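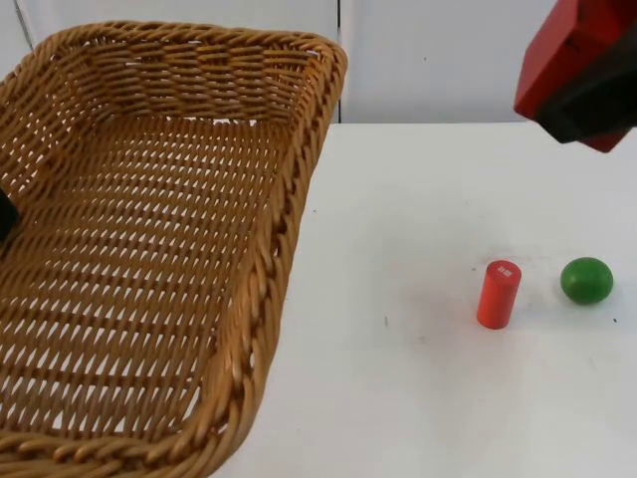
Oltow Playhouse: Touring Comedy and Variety Programme
Second progress report to the Henríquez Fund

Period covered: September to March

1. Summary

The Playhouse has now presented 16 of the performances planned under the grant. Attendance in the main house has been in line with the forecast given in our first report. Studio attendance has been lower, and the steps taken are set out in section 3. The programme remains within budget.

2. Performances

The autumn season opened with a double bill of stand-up, followed by a magic show for families and a week of the sketch revue Prulex. The revue was the best attended event of the period and sold out on four evenings. Its company has agreed to return in the spring with new material. 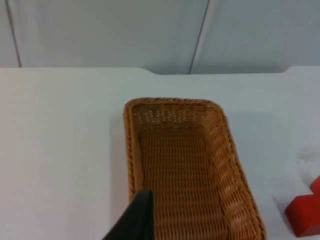 Woven basket with braided rim.

The touring partnership with the Gastley Assembly Rooms began in November. Three acts have played both venues on consecutive nights, sharing travel and accommodation costs. Domingo Godoy, programme manager, is discussing a fourth act with Gastley and expects to confirm terms before Easter.

3. Audiences

Of those who returned a survey card, 37 per cent were visiting the Playhouse for the first time. Studio nights drew an average of around 35 people, against a larger number forecast. The start time has been moved from 9 pm to 7.30 pm, as the last bus to Gastley leaves before the later shows finish.

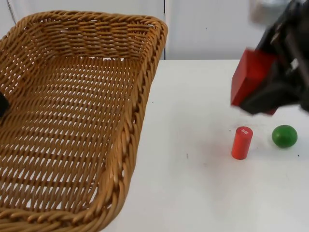 Rectangular basket, interior view.

Concessionary tickets were taken up mainly at matinees. We propose to extend the offer to all studio performances for the rest of the grant period.

4. Finance

Artists' fees and marketing are on budget. Technical costs are slightly over, owing to the hire of a replacement lighting desk in January.
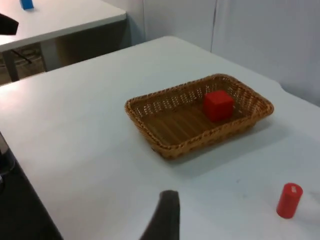
The overspend will be met from the contingency line, and no change to the total award is requested. A full statement of income and expenditure is attached as Annex A.

5. Next period

The spring brochure goes to print in April. The final report will include survey results from both venues.

Valentina Yáñez
Executive Director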